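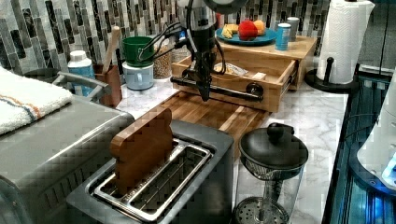
Breakfast corner, with the drawer pulled out.

I've been fussing with this stretch of counter since December, and I finally like it enough to show you! The little wooden box is my favorite part - I love that black pipe handle, and the top makes a handy shelf for the fruit plate and a couple of cans. The toaster sits up front by the striped cutting board, with a wooden slice of bread standing in it (it makes me smile every morning).

The back row gets the cereal, the white canister with the wooden lid and the glass jar, all up against those gray tiles.
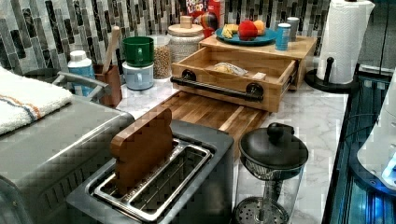

Seidu Wumbei wrote to ask whether a drawer that small ends up as a junk drawer by Friday. Mine did, twice, so now it's snacks only.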